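The Box Is Not the Problem

Every August, when the year starts to feel as though it might never end, somebody at work sends around a link about desk organising. This year it was a newsletter called Nondum, and the message was the one it always is: get everything off the surface, put it in a plain box, close the lid, breathe out. I read it at my own table with a cup of tea on top of an unpaid water bill, and I didn't believe a word of it.

I should say I have form here. I've bought the drawer dividers. I've bought the little trays that go inside the drawer dividers. Two years ago I paid for an evening workshop run by an outfit called Isten, where a very pleasant woman had us sort our pens into families. I came home with a folder and a strong sense that I'd been sold my own stationery back.

What bothers me about the box advice is how good it looks. A small brown cardboard box on a bare bit of wood is a lovely thing. You want to be the person who owns it. You assume that person answers letters.
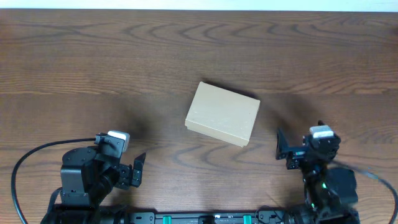 What should go in a desk box?
Spare things only: the second roll of tape, the refill staples, the envelopes you bought for one wedding. Anything you reach for in an ordinary week should stay out where your hand can find it.

I realise that is the opposite of what the organisers tell you. They say the surface must be clear at the end of the day, and they are quite firm about it. My friend Souad Kabbaj followed this rule for most of a winter. She runs the bookings for a community hall, and she needs a pen, a calculator and a roll of stickers more or less constantly. Each evening she put them in the box and each morning she took them out. By spring she was storing the box on top of the filing cabinet with nothing in it, and the pen, calculator and stickers had gone back to the left of the phone. She felt guilty about this. I can't see why. They had a place and she knew where it was.

The trouble with a lid is that it works equally well on rubbish. A plain closed box looks the same whether it holds your passport or eleven dead batteries, and after a month you won't remember which. People answer that you should label it. Fine, but I have watched people label. They write "Misc." and put the cap back on the pen with great satisfaction.

Radwa Zerouali, who shared an office with me when we both worked for a flooring wholesaler, once brought a label maker from home and did the whole stationery cupboard over a lunch hour. It was handsome work. The label for the hole punches was still there when I left, neatly centred, under a shelf of Christmas mugs. The labels described how the cupboard had been on one particular afternoon, and the cupboard moved on.

I'd be kinder to the whole business if it cost nothing, but it doesn't. I went looking at a site called Vavitham, which sells what it calls a desk foundation set, and the set was $142 before postage. It's boxes. There is a felt mat as well, in a colour named after weather. The page had 3,762 reviews, and I read far more of them than a sensible adult should. A great many were written on the day the parcel came. I would like to hear from those same people the following August, when the felt has crumbs in it.

My own rule, which I offer without a folder, is to look at what is lying on the table when nobody has tidied for company. Those are the things you use. In most houses and small offices it's a dull collection: something to write with, something to hold paper together, possibly scissors. Give those things the good spot. Don't put them in families. If the marker and the stapler end up lying side by side in the middle of the table, then that's where they live, and it will take you no time at all to find either one. 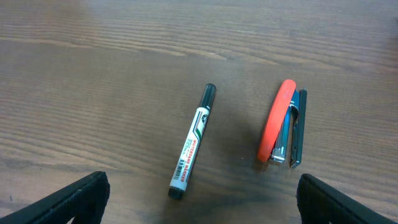
A whiteboard marker and a small stapler, both out on the table.

There's an objection to this, and I've had it put to me across a counter at Nasr, the stationery shop near the station, by a man who was trying to sell me a desk caddy. He said that if everything stays out, the table fills up and you can't work at it. He's right, up to a point. My table does fill up. When it gets so I can't open a newspaper on it, I spend 60 minutes with the radio on, throw out the dead pens, carry the cups to the kitchen and wipe down the wood. Then it starts filling again, because I am using it.

I didn't buy the caddy. I did buy staples, and they're in a cardboard box that once held tea bags, on the shelf behind me, without a label.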